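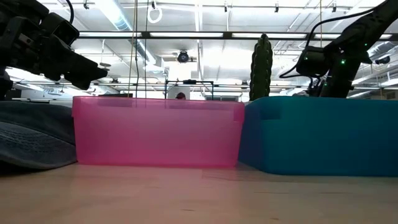 Fig. 1. Two-arm station with sorting bins in place.

Module Handout 4: Sorting Soft Items with Two Arms

Course convenor: Natsumi Kobori
Laboratory supervisor: Anselmo Camargo

1. Purpose of the exercise

Students will record a set of demonstrations in which caps are sorted into two bins by colour. The recordings form the training material for the second half of the module, and each group will be assessed on the quality of its own set. Students who have not completed the safety induction may observe but may not operate the arms.

Rigid blocks were used in Handout 3. Caps are harder. They fold under the grip, the brim is stiffer than the crown, and a cap taken by the wrong part will turn as it is lifted. Groups are expected to decide on a grasp before they begin and to keep to it throughout.

2. Preparation

Check that both arms move freely through their full range before any item is placed on the table. Bins are to stand side by side, touching, with the long sides parallel. The cactus stays on the table behind the bins for all sessions. It serves as a fixed obstacle, and the arms must pass it without contact.

Groups should agree on who operates, who resets the table and who keeps the log. These duties rotate after every 50 demonstrations.

3. Recording procedure

3.1 Start each demonstration with both grippers open and clear of the bins.

3.2 Pick up one cap at a time. The arm nearer the cap does the lifting, and the other arm waits on its own side.

3.3 Raise the cap only as far as is needed to clear the rim. High lifts lengthen the recording and add nothing to it. 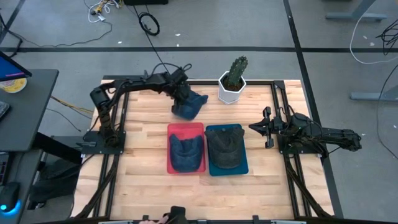
3.4 Lower the cap into the bin before opening the gripper. Dropped caps are to be logged as faults, even where the cap lands correctly.

3.5 Caps should finish with the crown upwards. A cap lying on its side is acceptable but scores lower - see the marking sheet.

Each group must submit 100 complete demonstrations. Faulty attempts are kept in a separate folder and are not counted. Last year's class recorded 2,757 demonstrations in total, of which a fair number had to be set aside for hurried movements near the obstacle.

4. The log

Enter the item colour, the arm used, the bin and the outcome. Remarks should be brief and factual. "Brim caught on rim" is a useful remark; "went badly" is not. Logs are to be uploaded to the Groltura folder on the day of the session.

5. Written work

Submit a report answering the following points.

(a) Which grasp did the group choose, and on what grounds?
(b) Where did the two arms come closest to one another, and how was this managed?
(c) How might the procedure change if the bins were exchanged without notice?

Reports should be addressed to Asuka Higuchi. Late work is subject to the usual deduction.

Last updated: 14/11/2022

Comments

Kaede Ebihara: Does a regrasp count as a fault if the cap never leaves the gripper completely? Section 3 does not say.

Anselmo Camargo: It does not count as a fault. Please note it under remarks.

Sadao Hirano: The link to the marking sheet opens the one for Handout 3.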